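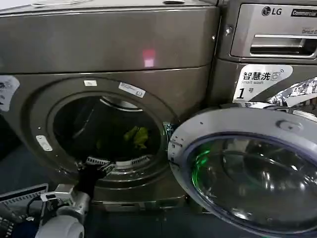
24/05/2007

Plevari is a browser strategy game from Adwood in which each player governs a small trading port. I have now completed 17 days on the Mellix server, and my port stands at rank 359.

The opening tutorial is clear, although it ends before alliances are explained. Trade is the strongest part of the game - prices change every hour, and a careful player can profit without fighting. Combat is less developed. The next expansion, Sison, is expected in September.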